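In October I made my first real equipment budget, and I want to write down what I learned before I forget it. We had 3,000 dollars left for the year, after the arm was already paid. It sounds like a lot of money. Judit Hegyi, my colleague, looked at my list and asked only one question: where are the small things?

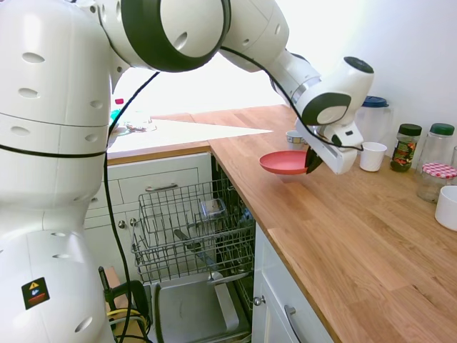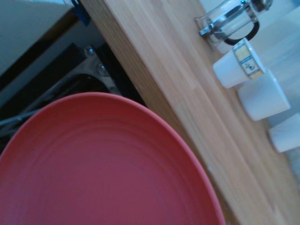 My first list had three lines: spare gripper fingers, a second wrist camera and a better mount. The quote from Besar for the camera alone was 1,022 dollars, so I spent two evenings comparing it with the one from Faleo. Meanwhile I had put zero dollars for kitchen things. But a gripper that holds a pink plate by its rim needs a plate, and it needs cups and jars near it, otherwise we practise for a kitchen which does not exist. I have now written 200 dollars for dishes, with a separate line for cable ties and covers, as the black cable hangs quite loosely along the arm and I would like to have it tidier.

The second camera I moved to next year. Judit thinks I should also keep some money for shipping, and she is probably right. I am still waiting for the answer from Faleo about the fingers.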